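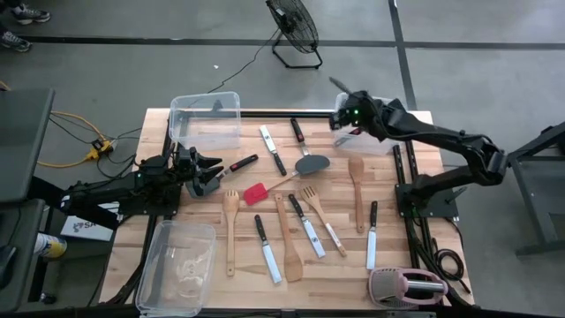 Spent most of the morning on the utensils for the Damthorpe kitchen, and I am still not through them. The drawers there have been a muddle since before I joined and it fell to me to decide what stays. I started with the flat tools, the ones everyone calls palette knives when they mean spatulas and the other way round. There are four straight ones with black handles out on the table, and one of them has a square end, so I have put that down as the scraper on my list and left the rest under "straight". The broad grey one with the black and red handle is a turner and goes with the frying things. I want the clear bins for sorting because you can see through the sides without lifting anything out, and with the old biscuit tins we lost a whole set of measuring spoons for a term. The pink-framed box grater stays on the main shelf. It gets used every session and there is no point hiding it.

Had tea at half past ten and read through the order from Stondar again. They have us down for 20 drawer dividers, 60 cm long, and the drawers at Damthorpe are not all the same depth. Two of them by the sink are shallower. I rang and was told they can be cut down but not returned once cut, so I will measure again before anyone takes a saw to them. Sólveig has the tape measure. She has had it since September.

The list as it stands at dinner time: straight spatulas together, turners together, graters and peelers on the shelf, wood on its own. Blagoje would put the wood in with everything else. He says a spoon is a spoon. I have seen what happens to wooden ones when they are put through the machine with the metal, and I would sooner wash them by hand and stand them up in a jar.

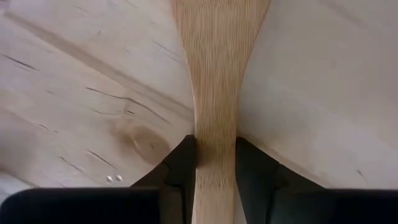 Damthorpe Community Kitchen - Equipment and Stores

Wooden things after dinner. The flat one with the flared top has a nice close grain running up it and I have written it down as a keeper, for porridge and for the big onion pan. I looked up what we used on the others last year and it was the plain mineral oil from Gulyás, wiped on and left overnight. There is over half a bottle in the cupboard. I will do them all in one go on some newspaper, probably tomorrow if the back room is free.

Blagoje Vasić came by at three with the label maker. The tape in it is the narrow sort and the words come out too small to read from the cooker, so we agreed on capitals and one word per label where we can manage it. TURNERS is fine. STRAIGHT looks odd by itself but SPATULAS, STRAIGHT would not fit. He printed GRATERS twice by mistake and I have kept the spare.

We had a disagreement over how many people to plan for. The Jemness lunch is down for 90 and the kitchen is comfortable with 30 at a sitting, so it will have to be three sittings, and that means the tools need washing in between and going back to the right place each time. That is my whole argument for the labels. He came round to it, or he was tired of hearing it.

Sólveig Zoëga wrote this evening to say she has the tape measure and also my blue apron - I had given that up for lost. She will bring both. She asked whether we need another peeler. I said yes, the kind with the wide handle, and to keep the receipt.

Still to do: ladles, whisks, the drawer with the string in it. Must ask about the key to the tall cupboard.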